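4.2 The table as a holding place

We turn now to the tables, which took up far more of our notebooks than we had planned for when the study began. Our questions at the start were about bins: where people keep them, how often they empty them, and who in the household does the emptying. What we kept coming back to in the home visits, though, was the stage before the bin, when a thing has stopped being useful but has not yet been thrown away. In most of the 34 homes we visited across Indton and Hesau, that stage was spent on a table, and very often on the best-dressed table in the house.

People were wonderfully frank with us about this. One householder in Hesau told us that the table was "where things wait", and we liked the phrase so much that we have borrowed it for the whole of this section. Things wait there because somebody might want them, or because it is late, or because the person who opened the packet has gone to answer the door and forgotten all about it. A wrapper may wait for an hour and a medicine box for a month (the box, we were told more than once, has the dosage on it, and you never know). The waiting is seldom a decision in itself. It is more like a pause that has gone on rather longer than anybody meant it to.

Figure 6. Small waste and other items on a cloth-covered table: snack wrappers, a folded food packet, card and paper packaging, and dried leaves.

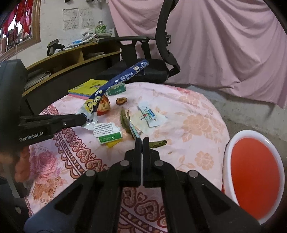 It would be easy to call all this clutter and leave it there, as a good deal of the writing on household order has tended to do. We found the word less and less helpful as the visits went on. When we sat down with householders and asked them to talk us through what was on the table, they sorted it aloud, quickly and with great confidence, into groups that were perfectly clear to them. Wrappers were rubbish and always had been. Boxes were a different matter, as a box can be flattened, written on, kept for its label or put by for the paper collection. Notebooks were never rubbish, even full ones, and several people moved them gently to one side before they would talk about anything else.

Dried plant matter gave the most varied answers of all, and we are very glad we thought to ask. Leaves and bits of dried fruit were kitchen waste to some and the makings of a tea or a soup to others, and in 2 homes they were both, depending on who was answering. We had used a single code for "organic" in the first round, following the scheme set out by Avotiņš, and had to go back over those early notes and split it. Readers who plan to use the same scheme may like to make that change before they start and save themselves a long Saturday.

The tablecloth deserves a few words of its own. We had half expected that a nice cloth would keep waste away, on the grounds that nobody would want crumbs and foil on something they had chosen with care. The visits gave us no reason to think so. Householders with flowered or bordered cloths were as ready as anyone to let things gather on them, and they often spoke of the cloth as part of the tidying: it could be cleared by hand, shaken at the door and put straight back. A bare table, they said, had to be wiped. Gerero makes a similar point about newspaper laid over kitchen worktops, though in that study the paper was thrown out along with whatever had landed on it.

Clearing, when it came, was nearly always done in one go. In the 60 tidying sessions we observed, people tended to begin with whatever was largest and lightest, which usually meant the long wrappers, and to leave small paper scraps until the end, when they were swept together with the side of the hand. Medicine packaging was picked up, read, and quite often put down again. We return to this habit of reading before throwing in Section 4.3, where we look at the labels themselves and at how much of the print people said they relied on.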